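2023-11-01

Our small reading group in Cullholm is now in its second season, and since July we are going slowly through the book of Ruth. We are only 6 people, so everyone must speak. I was afraid of this in the beginning, as my English comes late when I am nervous.

Last week Ayane Fujimoto asked why Ruth's work in the field takes so much space in the story. She picks up grain until evening, then she beats it out and carries it home. I had always read quickly over these verses to arrive at the important part.

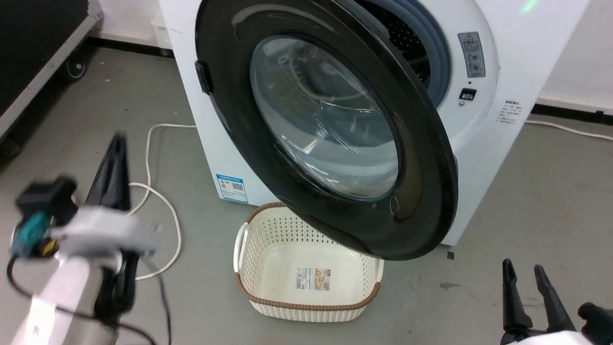 The washing machine with its door open.

Now I think the daily work is also the important part. Ruth does not hear a voice from heaven. She has a mother-in-law to feed and she goes out in the morning — this is all she knows about her purpose. 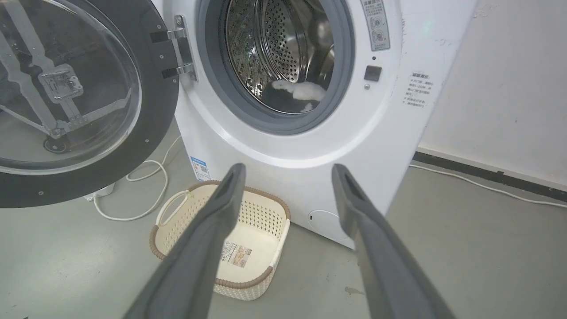

Masanobu Oshima did not fully agree. He said that we should not make every chore holy, because some people are simply tired and need help. I wrote this down, and I am still thinking about it. Boaz, after all, told his men to leave extra grain for her.

Next time we read chapter 3. I have prepared 18 questions, which is surely too many.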